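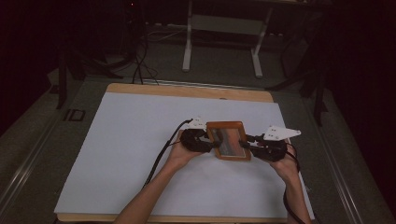 Two hand-held grippers and a small wood-framed piece, held over a white sheet.

The Storkel 31 is the smallest cruiser the Flurstead yard has built with two closed cabins, and it goes after buyers who have outgrown a day boat but still want to handle their own lines. We had one for a day and a half in March, out of the yard's own basin, with a cold northerly blowing and the fuel tanks three-quarters full.

From the dock the boat looks taller than it is. The wheelhouse sits well forward, the side decks are deep, and the bulwark comes up to mid-thigh all the way to the bow. The starboard deck is wider than the port one, and that is the side you will use. A sliding door next to the helm opens straight onto it, so one person can leave the wheel, step out and drop a line over a midships cleat in a few seconds. The door latch on our boat was stiff and needed a second pull every time.

Inside, the galley is aft and to port, with a two-burner stove, a deep sink and a fridge that opens toward the cockpit. The dinette seats four and drops to make a spare berth. Headroom is good everywhere except over the step down to the cabins, where taller guests will want to duck. The owner's cabin has an island berth and two opening hatches. The second cabin runs under the wheelhouse floor and suits children or short stays. Both share one head with a separate shower.

Joinery is by Rafferty, the shop that has fitted out the yard's larger boats for years. Doors and drawers closed cleanly, and the grain was matched across the galley front. The lockers under the dinette are left plain inside, and the lids have no stays.

A single diesel on a shaft drives the boat, with a bow thruster as standard. At 14 knots the wheelhouse was quiet enough for normal talk. Top speed on our run was 23 knots, with two aboard. She leans into turns without fuss and tracks straight at low speed, even with the wind on the quarter. Head seas were short and steep off the breakwater, and we took some spray over the windshield. The wipers kept up. Going astern, she pulls to port, and it takes a little practice to use that well.

Fuel capacity is 131 gallons. The water tank is on the small side for a week away with four people.

The second boat on test this month, the Listum 33, has an outboard pair and a much larger cockpit. That report starts on the next page.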